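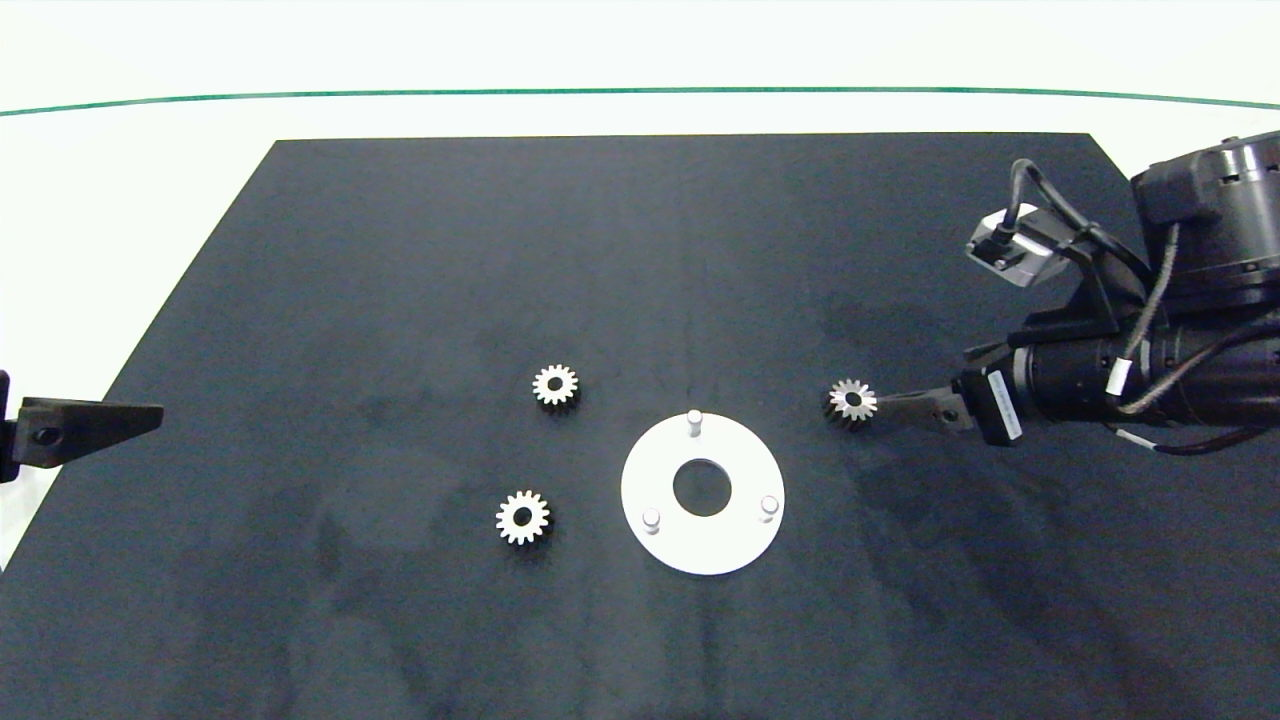 3.2 The gear-and-peg task

Of all the small assembly tasks we looked at, fitting gears onto pegs is the one we enjoyed most, and the one that taught us most about what people mean when they say a part "goes on". The set is very simple. A round white plate with a large hole in its middle carries three short upright pegs, set out around the ring. Three small metal spur gears are apart from the plate, two on the mat to its left and one at the tip of a gripper finger to its right, and each has to end up on a peg with its teeth free to turn (Figure 4).

Figure 4. The gear-and-peg set on the dark mat, with all three pegs bare and the three gears off the plate.

We took the idea from the Iturra bench exercises, where new fitters work through a tray of loose parts in their first week. Those exercises use a square base with a clear front and back. We wanted a base that could be turned to any angle and still look much the same, and a ring does this beautifully. A person sitting down to it has no obvious first peg. Some begin with the one furthest away, some with whichever is closest to the nearest gear, and a few turn the plate before touching anything else — a habit we had not expected and came to look out for.

The whole interest of the task lies in the last few millimetres. Picking up a gear is easy. Bringing it over a peg is easy too, but the bore is small, and once the gear is almost in place it hides the very thing it is meant to fit over. People get round this in lovely ways. They tip the gear so that one side of the bore catches the peg first, then let it drop level. They tap the top, or give it a slight twist and wait to feel it settle. Noemi Okafor, who coded the first batch of sessions, named this last move the "settle", and the name has stuck with all of us.

We recorded 728 placements from 17 people, with the order of pegs left entirely up to them. A placement was counted as complete when the gear sat flat against the plate. Where a gear rested at a slant and was then pressed down, we treated the two actions as one placement with a correction. Six placements were dropped before coding, all of them cases where the plate slid and had to be put back.

The second gear is where things become really exciting. With the first one already seated, its teeth stand in the way, and the newcomer must be turned a little until the two mesh. The third may have to meet both of its neighbours at once. We therefore report times for each position separately, and in Section 4 we compare them with the Enlow peg set, in which the parts never touch one another.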